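Lake Sarna

Lake Sarna is a freshwater reservoir known for its recreational fishing, mainly for zander, carp and European perch. It lies at an elevation of 1610 feet in a narrow valley between the villages of Stosov and Dobre.
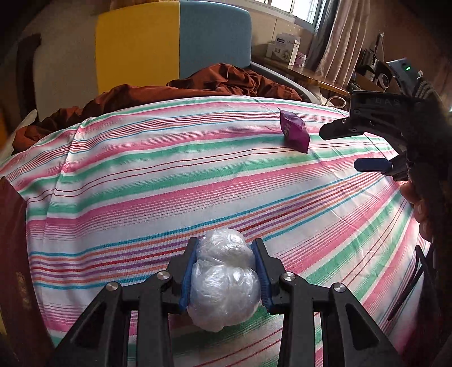

The lake is fed by the Trovetti, a cold stream that enters at the northern end, and by several smaller creeks that often run dry in late summer. The southern end is closed by an earth dam with a public footpath along the top. Depth increases quickly along the western shore, where the old road to Dobre was flooded when the valley was dammed. The eastern shore is shallow, with reed beds and flooded willow stumps.

Fish species

Zander is the most sought-after species. It was introduced after the reservoir was filled and now breeds without further stocking. Most are taken at dusk along the submerged road, on soft lures or dead bait fished close to the bottom. Perch gather in the same area in the fall and move to the dam wall once the surface water cools.

Common carp are found chiefly in the eastern bays. The lake association releases 3000 young carp each year, in two lots, at the Stosov landing. Mirror carp are also present but are caught less often. Brown trout enter from the Trovetti in spring and are seldom found south of the narrows after June. Northern pike were reported in older accounts, but no recent catch has been confirmed.

Regulations

Fishing requires a national license and a lake permit, sold as a day or season permit at the Stosov landing. The number of season permits is limited to 300. Zander may not be kept during the spring closed season, when the reed beds are also off limits to boats. Gasoline engines are prohibited at all times; rowboats and electric motors are allowed. Night fishing is permitted only from the western shore and must be entered in the register before sunset.

The current rules took effect on January 9, 2019. They replaced an earlier set that allowed live bait and placed no upper size limit on carp. Large carp must now be released at the place of capture, and an unhooking mat is required.

Competitions

The Sarna Cup, a two-day team event for zander, is held each fall from boats. Cosmin Sima won the first three editions and later served as chief judge. A separate shore match for carp takes place in June at the eastern bays. Its course record is held by Ruxandra Bălan, who fished from the peg nearest the old sawmill.

Access

A paved road reaches Stosov, where there is a boat ramp, a parking area and a tackle shop open during the season. The Dobre side is served by a gravel track that is closed to cars in winter. Ice fishing is not allowed, as the water level may change without notice when the dam gates are operated.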